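Skumus > Buying and planning > Walk-round checklists

Picking cell walk-round, 9/15/21

I did this before signing off next year's equipment budget, so the comments lean towards what we'll have to pay for. Scores are OK, WATCH or BUY.

1. Racking and bins – OK
I'd pencilled in new racking from Pisport and I'm glad I waited! The steel's fine and the blue bins are good for ages yet. We can easily stretch to another 76 bins without touching the frames.
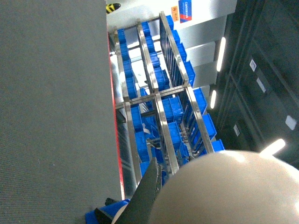

I'd still like a proper label on every bin before we order more, and I've put 400 pounds in for that (it'll probably come in under).

2. Gripper fingers – BUY
Scuffed, and one tip is chipped. Barros want 43 pounds a finger, so let's get spares in now and stop arguing about it.
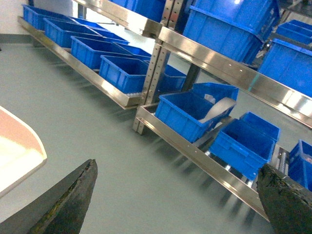 3. Trays and test pieces – WATCH
The off-white tray stays on the list for now. I do want a quote for a second one, same shape with the curved lip, and the blue block is what we should send Rendero so they can size it properly.

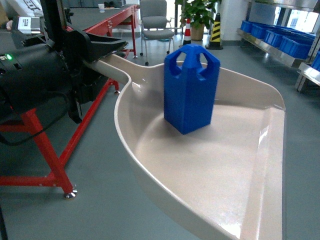 Lead time is nine weeks, by the way, so if we want it before Christmas the order goes in this month.

4. Work surface and clear space – WATCH
Too many odds and ends up the far end: box, bottle, bits of packaging. A storage shelf is cheap, please can we have one?

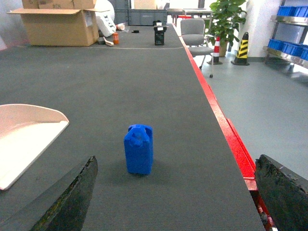 Cones I've left off the budget altogether – we've got enough of those. Next walk-round once the fingers arrive.

Related items
Quote request form
Spares list, September
Racking: repair or replace?

Contact Skumus | Back to top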